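Saturday, March 7, 2020

Rain the whole morning, so I stayed inside and continued the translation of my grandfather's notebooks. I am now at page 471, where he leaves Stekov for the second time. His handwriting becomes worse when he is travelling. In some lines I recognise only the names of stations, and I must guess the rest from what he usually complains of: the cold, the price of soup, his left boot.

I have decided to keep his spelling mistakes where it is possible. In the first version I corrected them all, and he sounded like a schoolteacher. He left school at twelve and learned to write properly only in the army. It is difficult to make a mistake in English that feels the same as his mistake, especially when I make enough of my own without trying.
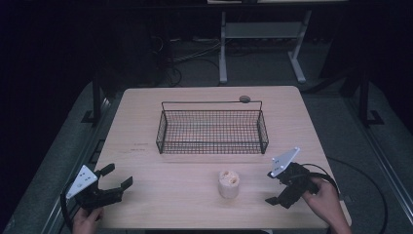 The word that stopped me today is the one he uses for the evening hour in Plundport, when the ferries had finished and the men sat outside without talking. In our dialect it is one short word. The dictionary offers "dusk", but dusk is about light and his word is about people. I tried "the sitting hour", then "quiet time", which sounds like something for small children. He writes there of a table outside the harbour office where they played cards, and I always imagined it as dark and heavy. This week I have begun to see it differently, more like a pale wooden one with rounded corners, with a black wire mesh basket near the back and one small cup in front. He never says what it looked like, so I am free to choose. For the moment I have left his own word in the text and will explain it in a note, although I already have too many notes.

In the afternoon I wrote to the archive in Bristell again. They have the passenger lists, but the year I need is in box 837 and the last letter told me it was being repaired. I asked if they could at least confirm the name of the ship. He calls it the Arnaud, and I cannot find a ship with this name anywhere. It may be the name of the captain – he often mixed such things.

Supper was potatoes and the rest of the cabbage. Afterwards I read the new pages aloud, slowly, to hear where the sentences are too long. The part with the snow on the railway bridge is good. The part with his brother is not good yet, and I think I am being too polite in it. He was very angry when he wrote it, and the pen has gone through the paper in two places.

Tomorrow I will start again from the bridge. I must also buy ink and telephone the dentist on Monday.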